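Can a machine put the groceries away yet?

parquetpete
Posts: 587
My knees aren't what they were, and I'd dearly love something that could unload the shopping while I put the kettle on. Has anybody here seen one do real chores, outside of an ad?

Lehtinen_fan
Posts: 3105
Welcome back, Pete! I'd say wait. I've had robot vacuums since 2016 and I still pick up socks ahead of them. Shelves and soft fruit are a whole other business.

tesden_shopfloor
Posts: 1697
I'll disagree a little, with affection. At work we have a Kodeo arm that sorts brackets all day long and never grumbles (more than I can say for me before coffee). Picking things up is pretty well sorted.

Lehtinen_fan
Brackets don't bruise, dear! And they're always in the same tray.

tesden_shopfloor
Fair enough. But the part I find promising is using two hands at once, one keeping hold of the basket while the other deals with the fruit, the way you or I would do it standing at the cupboard.
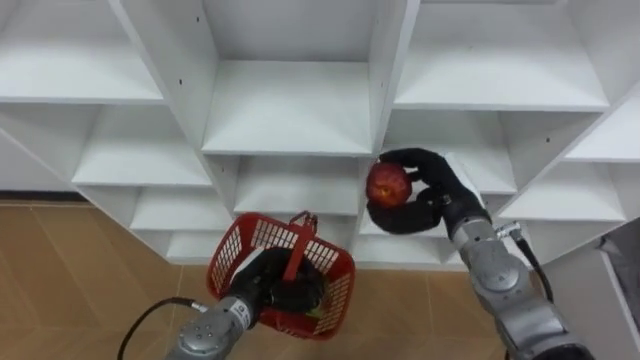

My worry is more about speed and price. I'd forgive a slow one if it was gentle, and I'd happily let it take the whole afternoon over a bag of apples.

parquetpete
An afternoon is fine by me, I'm retired! Would it scratch the floor, do you think?

Lehtinen_fan
Put a rug down and ask again in April.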